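Mamlow RV Owners Board > Full-Timing > Mail, Domicile and Money

Thread: Dropping our mail service, talk me out of it

pinyonpatty
We're coming up on year three of full-timing and I am this close to quitting our mail forwarding outfit. We're with Caldeira, the plan with scanning, and between the monthly fee, the per-piece scan charge and the postage I paid 52 dollars in May. For what? A dental postcard, two catalogs and the registration sticker, which I did need, I'll give them that.

My sister has offered to take our mail for free. She's got a nice dry house, she's home most days, and she says she'd just text me a picture of anything that looks important. My husband thinks this is a terrible idea and won't say why, he just makes the face. 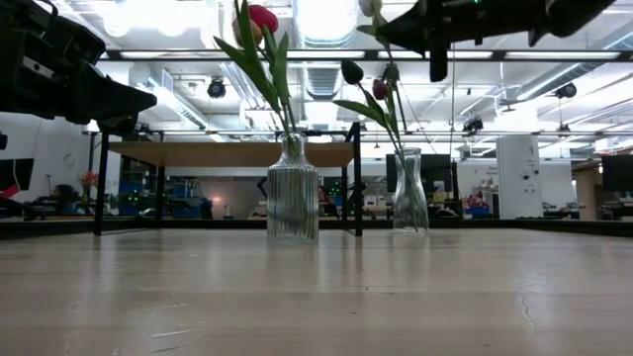
So who has done it with family? Did it last? And what did you do about your legal address? Ours is tied to the Caldeira box right now: licenses, truck insurance, voter registration, the whole works. I really don't want to redo all that if I'm going to be crawling back in six months.

dutchoven13
Your husband's face is correct. We used my brother for 13 months. He's a good guy and he'd give you a kidney, but he will not open a mailbox. We missed a jury summons and a recall notice on the axle. I was mad at him and he was doing me a favor, so I couldn't even be mad properly. Pay the money.

Fitriani Nasution
I'll disagree with dutchoven, we've had my mother-in-law do it for years and it's been great. But we set it up like a job. She has one big envelope, everything goes in it, and once a month she mails it wherever we're parked for a week or more. We pay the postage up front and send her something nice at the holidays. The only rule is she doesn't get to decide what's junk! That was a hard conversation, she loves throwing things out.

The legal address is a whole other question though. Ask your truck insurer before you change a single thing. Ours wanted to know where the rig "lives" and the new zip code bumped us up 300 a year, which ate most of what we saved. Same state, different county. I was so annoyed.

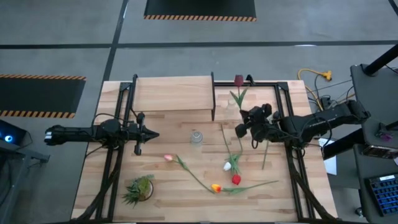
pinyonpatty
Oh, I never even thought about the insurance going up by zip code. My sister is in town, like right in town, so that could wipe it all out. I'll call them in the morning. Fitriani, how do you handle packages? That's the other thing eating us alive, we never know if the campground office will take them. I'm also trying to get down to one spot where paper lives in the rig, and right now it's the dinette, so we eat with our plates on our laps. I want a real work surface so badly. That butcher-block-looking tabletop with the light and dark strips is just what I'd put in if we ever pull the dinette out, only ours would have to be half as deep and fold down. Anyway, packages. Do you send them to your mother-in-law too or is that asking too much?

Fitriani Nasution
No packages to her, ever. She's up a flight of stairs. We call the campground office and ask before we order, and if they say no we use general delivery at the post office. Bring your ID. Small town post offices have been lovely about it, big city ones less so, and one of them sent a box back while I was practically standing in line for it.

rigidlyrolling
Middle option nobody's brought up — keep the service but drop to the cheap tier. We're with Evov and did just that. Address stays the same, so no calls to the DMV or the insurance people, and we quit the scanning. I had them stop all the catalogs too, took one form. Our bill is a third of what it used to be.

Also go paperless on everything you can before you decide. Banks, the phone, the doctor's office. Once we'd done that there was so little coming in that the whole argument sort of went away.
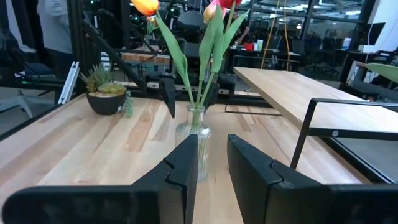
The one that wouldn't go paperless was the extended warranty company. They will be mailing me letters after I'm dead.

dutchoven13
Second the cheap tier. I'd only add to check how long they hold stuff before charging storage. Our old one gave you 30 days and then started the meter, and they don't exactly put that on the front page.

brovow_bob
Disagree on dropping the scans. We live off ours. If you're out on public land for weeks at a time, a scan is the only way you find out the county wants something from you. You can turn it on for envelopes only and leave off the opening part, which is where they get you on price. (And yes, user name is because we have a Brovow trailer, no I don't work for them, people keep asking.)

pinyonpatty
Bob, what's the difference between envelopes only and what I've got? I think mine opens everything. I've been paying them to open catalogs??

brovow_bob
Sounds like it. Log in and look for a setting about automatic opening. On ours it was on from day one and I had to hunt for it.

pinyonpatty
Found it. It was on. I am going to go lie down. Husband has been told and is being very gracious, meaning he's humming. Going to turn that off, call the insurance people anyway, and give it a couple more months before I say anything to my sister.

Fitriani Nasution
Let us know what the insurance folks say about the zip! I still think you should keep your sister in your back pocket.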